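How to Request a Copy of Your Surgical Records

Patients of the Vesamside Health Network may request copies of their records at any time. The Records Office holds files for the Burent and Mahuika campuses.

Step 1. Complete the request form. Print your full name as it appeared at the time of treatment. 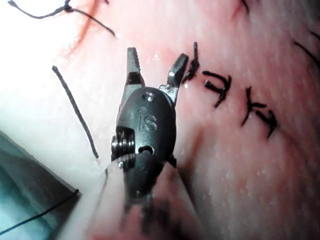
May a family member sign the form for me?

A family member may sign only if a signed authorization is already on file.

Step 2. State which records you need. An operative report and a discharge summary are 2 separate documents, and each must be marked on the form.
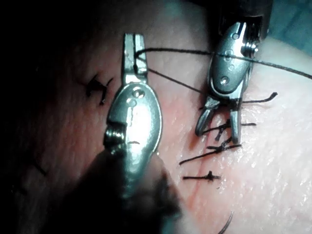
Step 3. Submit the form. Forms may be delivered to the front desk at either campus or uploaded through the Kesance portal. Attach a copy of a photo ID. 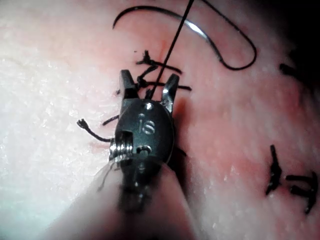
Instrument tip with jaws open and a strand of suture between them.

Step 4. Wait for confirmation. Most requests are filled within 5 business days. Records stored off site take longer, and the office will notify you by mail.

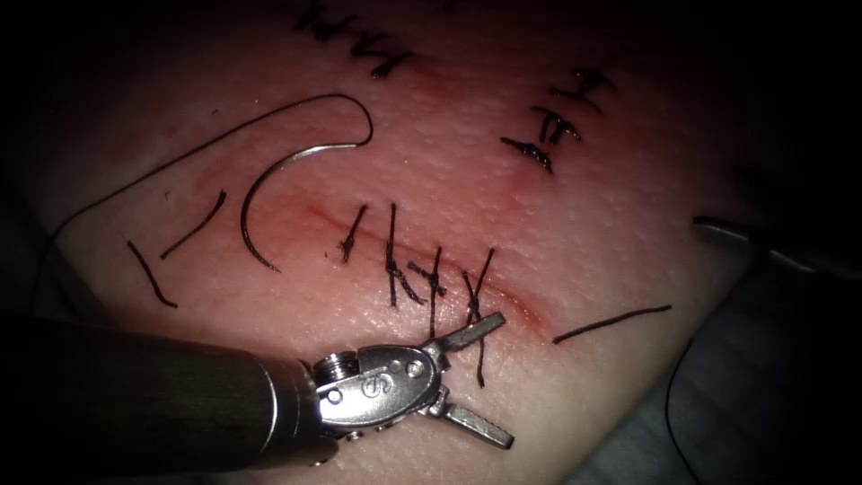

If no notice arrives, call the Records Office and give the request number printed on your receipt. Do not send a second form, as duplicate requests are returned unprocessed.

Approved by Emiliano Lozano, Records Manager
Last revised Nov 19, 2022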